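The Tote Bag Problem: A Gallery

Every October the Trostton street market fills up with canvas bags, and every October I'm told that this is good news. I have my doubts. By my count the household owned 23 of them before this year's market, and I can't say that owning 23 has made me a more responsible shopper than owning two would have. It has made the hall closet harder to shut.

So this page is a gallery of sorts, with notes from someone who has been carrying these things around for years and isn't convinced. The claims come from the stalls and the hang tags. The grumbling is mine.

The selling point I hear most is that a canvas tote "holds its shape." The Brekura stall had that on a banner. A thick one will stand up for a while if you pack it right, with boxes at the bottom and a loaf along one side. Put one light thing in it and it folds in on itself, and then you're digging through cloth to find your lunch.
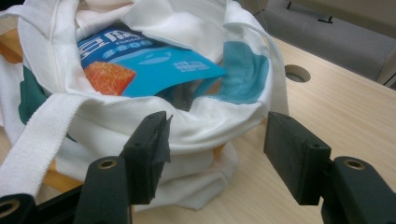

Snacks are the worst for this. A packet weighs next to nothing, so it rides up the side, slides under a fold and stays there until the next trip. I have found crackers in the closet that I had already replaced twice. The woman at the Ostrowski stall told me an inside pocket would solve it. Her bags with an inside pocket cost 19 dollars, and the pocket was big enough for a phone and not much else.

Then there are the handles. Wide straps are supposed to be kinder to the shoulder, and I'll grant that they are, for the length of the parking lot. With cans in the bag they twist into a rope like any other strap. The Vameo tag promised 600 trips. I would like to know who walked them, and what they were carrying. My oldest bag has made 108 trips, which I know only because I kept a tally on the closet door for this page, and the stitching at one handle has already been redone.

Washing is another thing the tags are cheerful about. "Machine wash cold" is all very well, but heavy canvas comes out wrinkled and stays wrinkled unless you iron it, and I am not going to iron a grocery bag. Prints are a gamble too. Some of mine have held up fine and some went patchy after a couple of rounds, with no connection to the price that I could find.

I came home from the market with one more bag anyway. It was free with a jar of honey. It's hanging on the kitchen doorknob for now, and if it's still in use by spring I'll add a note to this page.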